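Getting up and down stairs on elbow crutches

Stident Physiotherapy, Gosetport
Leaflet 1329, written by Hanna Kobzar and checked by Orest Nazarenko
Last changed Wednesday, November 2, 2022

These steps are for adults who have been given two elbow crutches after a hip, knee or ankle injury and told how much weight they may put on the leg. If you have not been told, ring the ward or clinic before you try any stairs.
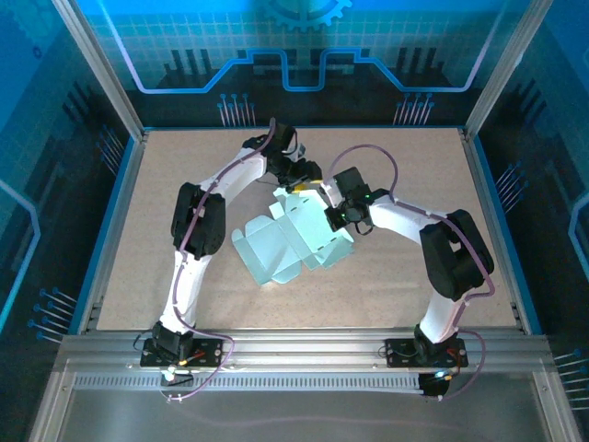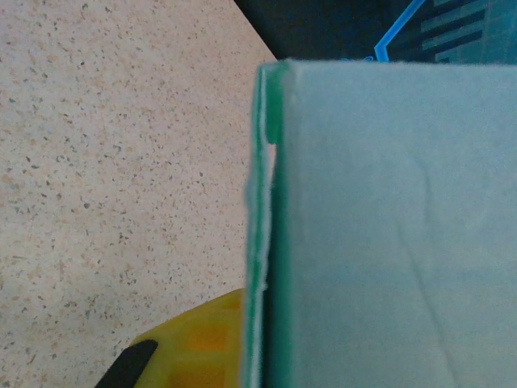
Cardboard box: opened out in the first picture, upright in the second.

Before you start

Set the height. Stand up straight in the shoes you will be wearing, with your arms hanging loose. The hand grip should come level with the crease of your wrist. Press the button, slide the leg of the crutch to the right hole and check that the button has clicked all the way through. Do the same on the other crutch and count the holes so that they match.

Look at the rubber ends. If the rings on the bottom have worn smooth, ask for new ones. We keep 16 mm and larger sizes at the front desk.

Clear the stairs of shoes, bags and post. Put a light on. Long dressing gowns are a common cause of trips, so change first.

Going up with a handrail

1. Stand close to the bottom step. Take hold of the rail with one hand.
2. Hold both crutches in the other hand, one upright under your palm and the spare one lying across it. Someone can carry the spare for you the first few times.
3. Push down on the rail and the crutch, and step up with your good leg.
4. Bring the injured leg up to the same step.
5. Bring the crutch up last.
6. Wait until you feel steady, then do the next step.

Going down with a handrail

1. Stand close to the edge of the top step and take hold of the rail.
2. Put the crutch down on the middle of the step below.
3. Lower the injured leg to the same step.
4. Bring the good leg down to join it.

The order going down is crutch, injured leg, good leg. Going up it is good leg, injured leg, crutch.

If there is no rail

Use a crutch in each hand and follow the same order, moving both crutches together. Have someone with you - one step below you and slightly to the side, whichever way you are going. Practise this with a physiotherapist before trying it at home.

If you are not allowed any weight on the leg

Keep the foot off the step the whole time and hop with the good leg. This is tiring. Some people find it easier to sit down and go up or down on their bottom, pushing with both hands and the good foot.

When to stop and call

Stop if you feel dizzy or the leg gives way. Ring us the same day for pain that is getting worse or numb hands. For chest pain or sudden trouble breathing, call 999. A hot, swollen calf needs to be seen urgently, so do not wait for your next appointment.

Crutches can be handed back at the Chornovol Road entrance. Please wipe the grips first.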